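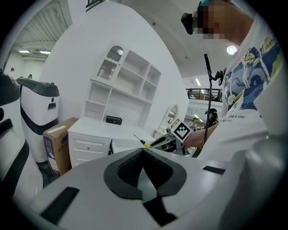 Ukdale Campaign Money Records

Hello, and thank you for taking a look! This is the data card for the Ukdale records, a set of donations made to candidates and ballot groups in the town and county races of Ukdale. If you have ever tried to find out who paid for a yard sign, you will know the paper forms are public, but reading them means a morning at the clerk's counter and a good deal of squinting. We typed them up so you can stay home.

Last updated: 20 Feb 2021
Kept by: Purificación Vidal and Aled Rees
Typing and checking: Indrek Butkienė, Priit Rimkutė

What you get

There is one main table, donations.csv, with 3446 rows. Each row is a single gift as it was written on a filing. A second, much smaller table, filers.csv, lists the 77 campaigns and groups that turned in at least one form. The two are joined by filer_id, and that join is clean (it took us long enough!).

Columns in donations.csv

filer_id: who received the money
donor_name: as written on the form, spelling mistakes and all
donor_clean: our best reading of the same name
donor_type: person, company, union, party, or other
amount: whole dollars, cents dropped
date_received: the date on the form, blank if the form was blank
in_kind: yes or no
page: page of the scanned filing, so you can go and check us

In-kind gifts deserve a word. A campaign that borrows a hall or gets its flyers printed for free is supposed to put down what that would have cost, and people guess in very different ways. One filer valued the use of the Lepik hall at 900 dollars for an evening and another left it at zero. We kept both. Please don't add in-kind amounts to cash without saying so in whatever you write.

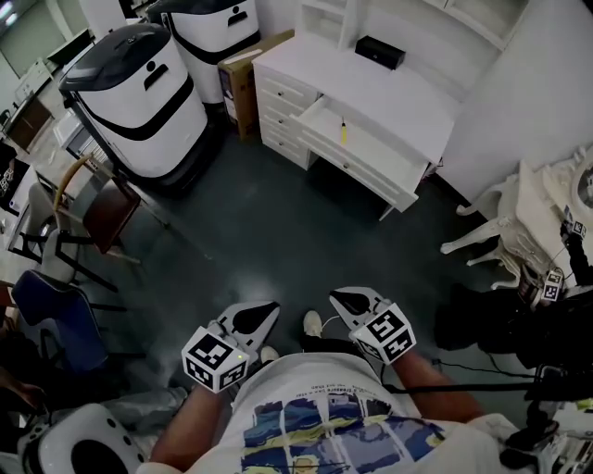
The same goes for company names. Workoson shows up under several spellings, sometimes with the owner's name in front and sometimes after, and we have folded those together in donor_clean. Avham was harder, as there is a hardware store and a trucking outfit that both use the name. Where the street address settled it, we picked one. Where it didn't, donor_clean says "Avham (unclear)" and we would love to hear from anyone who knows better.

What is missing

Gifts under the reporting limit never appear on the forms by name. Campaigns lump them into one line, which can be up to 800 dollars, and we enter that line with donor_type set to other. School board races are not in here at all. The July filings for two of the ballot groups were scanned so faintly that we left the amounts blank, and Priit is going back to the clerk's office to ask for the originals.

Home addresses are on the public forms, but we took them out. You don't need a person's front door to follow the money.

Using it

Take it, share it, chart it. A mention of the Ukdale records is kind but you don't have to. If you find a wrong number, send us the filer_id and the page and one of us will look it up, usually over the weekend. Erdal Çetinkaya caught a whole page we had entered twice, and the table is a lot better for it.

Known problems

Dates typed before we settled on year-month-day may still have the day and month swapped. Married couples who gave jointly are one row, under the name that came first.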